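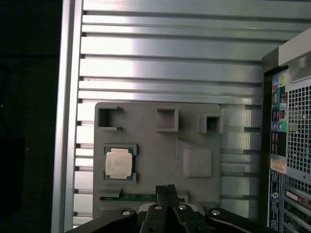 Kelano Door Noise Monitor, 2 pack

Parties next door at 3am? Landlords and dorm managers use the Kelano to get a text when a hallway gets too loud. Logs level and time only. No audio recorded, so no privacy headaches.

Range 200 feet to the hub, less thru concrete. Holds 3,000 alerts, oldest drops off first. Screws or sticky pads, both in box.
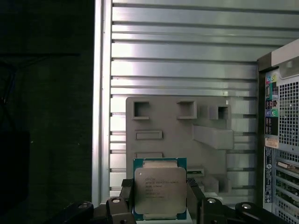
Hub sold seperately. One hub per building is fine for most, big complexes call first. Can also send alerts to your own office server, any brand. Have the processor model ready when you call, on an Intel Xeon it's in the small print on top of the chip, line that starts XEON. Saves us a second call.

Questions, ask for Sheila Yeoman, phones open til 5, Friday til noon.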